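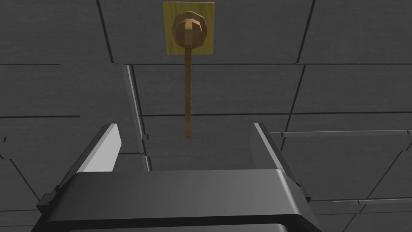 Resident Naturalist, Brivlow Meadow Reserve

Field diary
6 Jun 2025

Opened the east gate at first light and walked the Amgate transect in the usual direction, north to south. The sky was overcast and the wind light from the west. The grass on the upper section has reached knee height and is heavy with seed, which slowed the survey considerably.

The principal purpose of the visit was the insect record for the lower meadow. Leafhoppers were present along the whole line, and the final tally for the morning stood at 153, all entered on the standard sheet. Grasshopper nymphs were noted on the dry bank and were not counted, in keeping with the survey method adopted by the reserve last November.

Six crab spiders were recorded on oxeye daisies between the second and third marker posts. All were white. One had taken a hoverfly and did not move when the flower was turned toward the light for examination. A yellow individual was reported from this same bank last year, and the daisies nearest the ditch should be checked again on the next visit.

At the Strazds pond the water has dropped below the lower mark on the gauge board. Large red damselflies were laying in the shallow end, in pairs, among the pondweed. Exuviae were collected from the reeds on the near side only. The far side was left undisturbed because a moorhen is sitting there.

The bee bank received a short inspection before noon. Mining bees were active at the western end, where the soil is bare, and very few were seen at the shaded end. It is recommended that the bramble be cut back after the flight season has ended. The request has been entered in the work log.

Photographs taken today bring the season's total to 495. Those of the small brown moth from the hedge remain without a name. The wing markings do not agree well with either of the two species suggested by the reserve key, and the specimen was released where it was found. The pictures will be sent with the next set of records to the Serkotia survey office.

Rain began shortly after the last post and the afternoon walk was withdrawn. The remaining time was given to copying the sheets and cleaning the nets. The hinge on the east gate is loose and requires attention before the next public walk. Marker post four is leaning and was set upright with stones for the present.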